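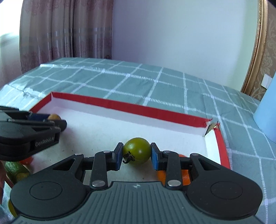

Griet Van Beek grades small tomatoes for Keklow, a packing shed that supplies mixed trays to shops and canteens. We spoke to her on July 17, 2019, in the middle of the cherry season, mostly about color.

"Color is the first sort and the least reliable one," she said. "We grow varieties that are green when ripe. A new sorter will throw them out with the unripe reds." Her own check is by touch: a ripe green gives slightly near the stem end, and the skin takes on an olive or yellowish cast. An unripe red stays hard all the way round.

Stems are a separate matter. Keklow leaves them on for loose fruit if they hold firmly. "A dried stem tells you about time since picking, not much about eating quality. But a stiff one can puncture the fruit next to it, so we turn it outward or take it off."

Fruit is laid in shallow trays, one layer only. Van Beek tried three layers in December with a heated-house crop and gave it up after six deliveries. Splits were found mainly in the bottom layer – the yellow fruit went first, as its skin is thinner in the variety they grow.

Her colleague Veerle Baert keeps the tray records. The week before our visit she logged 1,465 trays, of which 366 were mixed color. "Mixed takes almost twice the time," Baert said. "You sort by color, then by size, then you put the colors back together."

Storage is at room temperature. Van Beek does not chill tomatoes of any color and asks her buyers to do the same.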